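2024-08-26
By Awwad Press Office

Awwad has paused table-top trials at its Clodenthorpe site after a gripper failed to release on command.

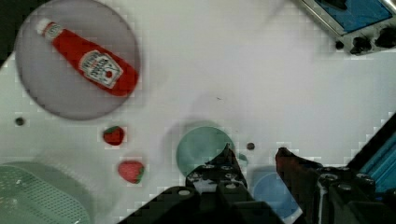 The fault was logged 12 times in 430 cycles. There were no injuries - the stop button worked each time.
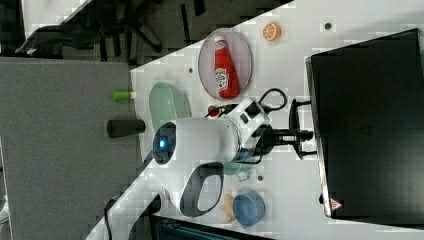
Engineers at Unside are checking the release signal and the wiring. Tests will restart with light items only, and the ketchup bottle laid on its plate will be left out until the checks are complete.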